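Notebooks > Corard bench group > Sim manipulation > February

Simulated bench, rules for what counts as a valid episode

Spent the morning going back over the acceptance rules before we generate any more data on the Stadthorpe cluster. The old sheet was written for one task and we've been stretching it ever since. Two of us labeled the same batch of 2000 episodes last week and disagreed on enough of them that the sheet is clearly the problem. Most of the arguments came down to three words nobody had defined: start, contact and done.

Start. From now on an episode starts at the first commanded motion, and the fingers must be open at that point. If the fingers are closed or partly closed at the first step, the episode goes in the reject folder, even if the rest looks fine. I know this throws away some good runs. The old wording said "ready pose" and each of us had a different pose in mind.

Scene check before recording. Run through it once per scene load, with both views up:

- All objects settled. Wait for the velocities to drop below threshold, then wait 12 more steps.
- No object intersecting the table or another object. Look at edges and corners especially, the checker misses thin parts.
- The task object is visible in at least one view at the first step.
- Background items (plants, panels and so on) are allowed to vary but may not be inside the arm's reach envelope unless they are collision-enabled.
- Shadows on. We had a Cloltach build with shadows off in one view and on in the other and it got all the way into a training set.
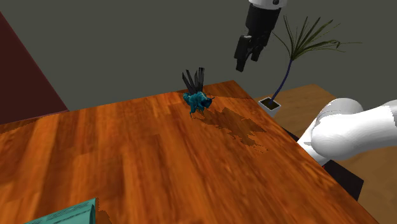
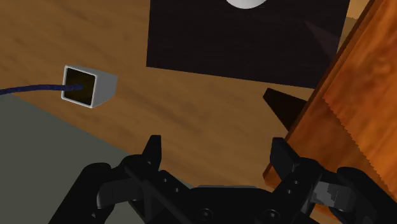

Contact. Old rule: any nonzero force on a fingertip. That flags every graze against the tabletop, so it's out. New rule is that contact with the task object must be reported on both fingertips for 13 consecutive steps before we call it a grasp. Table contact gets its own field. Contact with anything that isn't the table or the task object is logged as a collision and the episode is marked, not deleted. We want those for the failure set.

Still undecided on pushing. A push with one finger is a legitimate strategy for some of the tasks, and under the grasp rule it never registers. For now, leave the grasp field blank and write "push" in the notes. Don't write zero. Zero means the run tried to grasp and didn't, and the summary script counts it that way.

Done. The success flag has to come from object state and never from the arm's pose. The Babaei wrapper we inherited sets success when the gripper reaches the goal region, so an arm that dropped the object halfway and carried on would pass. I've turned that off in my branch. Until it's merged, treat any success flag in the older folders as unverified and recheck it from the saved states. For insertion-type tasks the tolerance should be measured along the axis of the opening, and the object has to stay there with the gripper released. For placing tasks the object has to be at rest with the fingers clear of it.

Camera rules. These are short and I'd like to keep them that way.

- Wrist view and fixed view are saved at the same step index. If one drops a frame, drop both.
- Don't move the fixed camera inside a batch. A new camera position means a new batch ID.
- Part of the arm blocking the table is acceptable. The arm blocking the task object in both views for the whole approach is a reject.
- No post-processing on saved frames. Crops and color changes happen in the loader, where they can be undone.

Naming and records. Every batch folder gets a plain text file with the scene file version, the physics step, the random seed, who ran it and anything odd. "Anything odd" was blank in nearly every folder I opened today. Please write something, even if it's only that a texture looked stretched or an object landed off its usual spot. I lost an hour this morning working out that two batches used different friction values – one line would have covered it.

Speed limits. Somebody asked why we bother capping joint speed in simulation. The same policies get run on the real arm at the end, and a policy trained on fast motions will ask for fast motions. So the sim cap matches the cap on the real cell. Don't raise it to get through a batch quicker. If the queue is slow, run fewer variations.

Same thinking for the stop rule. When a simulated run goes unstable (objects jittering, arm shaking against a joint limit), end it and save what's there. Don't reset in place and keep recording under the same episode number. I found a couple where that had been done and the jump shows up as a teleport in the state log.

To do:

- relabel the disputed episodes with the new contact rule
- merge the success flag change
- ask for a decision on pushes
- print the scene check and tape it up by the workstation
- old sheet to be marked superseded, leave it in the folder

Relabeling is started, first pass running now. Will add the agreement numbers under this entry when it finishes.

2 comments | 0 shares

This site uses cookies to keep you signed in. Accept | Settings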